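Careers > Simulation Products > Call for Participants

Call for Participants: Review of the Wuvness Tabletop Kit

Nerlow invites applications from individuals and small teams to take part in a structured review of Wuvness, a software kit used to build and test household tasks for robot arms in simulation. The review will begin in March and will be conducted remotely by the product office in Prallitz.

Participants will receive a review license for the full kit, including 87 ready-made objects and the room editor. Each participant will be assigned eight tabletop layouts and will be asked to set up a pick-and-place task in each, run it 100 times, and submit a written report. Reports should address the accuracy of contact between objects, the ease of changing a layout, and any errors in the placement or appearance of items. Thin and flexible objects, such as chains and cords, are of particular interest in this round.
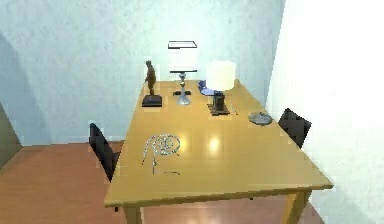
Wuvness wooden table layout, with coiled chain, figurine, stand, lamp and gray dish.

Applicants should have working experience with at least one robot simulator and should be able to write short scripts without assistance. Experience with physical robot arms is welcome but is not required. Applicants must have regular use of a computer with a dedicated graphics card. Students may apply with the written consent of their department.

The expected workload is nearly 60 hours in total, which participants may schedule as they choose within the review period. A fixed fee will be paid on receipt of the final report. Reports remain confidential until the review has closed, after which participants may publish their own findings, whether favorable or unfavorable. Nerlow will not edit or approve such publications.

Applications should include a statement of relevant experience, a description of the equipment to be used, and one sample of technical writing. Materials are to be submitted through the applicant portal under the reference "Wuvness Review." Applicants selected for the review will be notified in writing and will be asked to sign a participation agreement before a license is issued.

Related openings
Test Engineer, Tạ Gripper Line
Technical Writer, Simulation Products
Call for Participants: Wuvness Kitchen Layouts
Student Placements at Prallitz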